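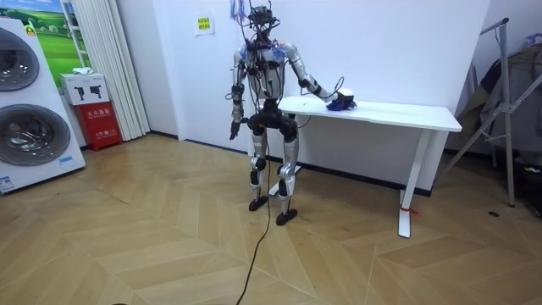

*Fig. 4. Left gripper on the cloth, right arm hanging at the side.*

## 4. Recording your first cloth set

Revised February 12, 2019. If you printed the October version, toss it. The step order has changed and so have the folder names.

I wrote this section after doing the whole job myself, start to finish, so it's in the order I wish I'd had. You should already have Plurka installed on the recording computer and the arms calibrated (section 3). If the arms aren't calibrated, go back and do that first — I've tried skipping it and I had to throw out a full afternoon of recordings.

### 4.1 Getting the table ready

1. Put the table against a plain wall if you have one. Leave enough room in front for the robot to stand with its knees slightly bent.
2. Wipe the tabletop and let it dry. A glossy top is fine, but turn off any lamp that leaves a bright spot on it.
3. Run the long cable back along the floor, away from the table, and check that neither foot is standing on it.
4. Set the table height in Plurka under Workspace > Surface. Mine is 728 mm. Measure yours, please don't copy mine!
5. Drop one cloth near a front corner. Don't smooth it out. We want it crumpled, and we want it crumpled differently every time.

> **Caution:** Keep the stop button in your hand from here on. Lying on a chair behind you doesn't count.

### 4.2 Recording one example

1. Open a new session and pick the task `cloth_press_left`. The other hand stays down at the robot's side for this one.
2. Press Record and wait for the beep. If you start moving before the beep, the first bit of motion is lost and the example won't load later.
3. Bring the left forearm out over the tabletop, nice and slow. I aim for the middle of the cloth and then correct on the way down.
4. Lower the gripper until it presses on the cloth, and hold it there for a moment.
5. Close, lift, carry the cloth toward the middle of the table, and let go.
6. Bring the arm back and press Stop.
7. Mark the example Good, Miss or Junk. A Miss is an honest try that failed to pick up the cloth. Junk is when you sneezed, or the software froze, or somebody walked through.

Keep the misses! I used to delete them, and the first policy I trained had no idea what to do when a grab failed. It just carried nothing across the table, very politely, and let go of it.

> **Note:** Watch the loop of cable between the forearm and the torso while you reach. It needs some slack at full stretch. If it pulls tight, stop and re-clip it before the next example.

### 4.3 How many do you need?

More than you'd like. My first set had 776 examples and it was OK with the cloth near the left corner and hopeless everywhere else. I went back and recorded until I had 1285, moving the start position each time, and that was the first set I'd call usable. The Hovland trainer will accept up to 3000 in one set. After that you have to split it.

Change things as you go:

- where the cloth starts
- how it's bunched up
- the color of the cloth (Jandevden sells mixed packs, which is what I use)
- the room light, within reason

Don't change the head sensors, the table height or the task name partway through a set. If you bump the head, stop and run the check in section 3.5.

### 4.4 Saving and checking

1. Click Close Session and wait for the green bar. It's slow. Go get a coffee.
2. Copy the session folder to the Grudeck drive, under `cloth/raw`.
3. Play back the first example, the last one, and a few from the middle. You're looking for frozen video and for arm motion that runs ahead of the picture.
4. If the motion and the video are out of step, write `SYNC` in the session notes and leave the files alone. The repair script in section 6 needs the originals.

> **Caution:** Don't power down the robot while the bar is still moving. You'll lose the session, and the robot needs to be supported before the legs go slack anyway (see 2.4).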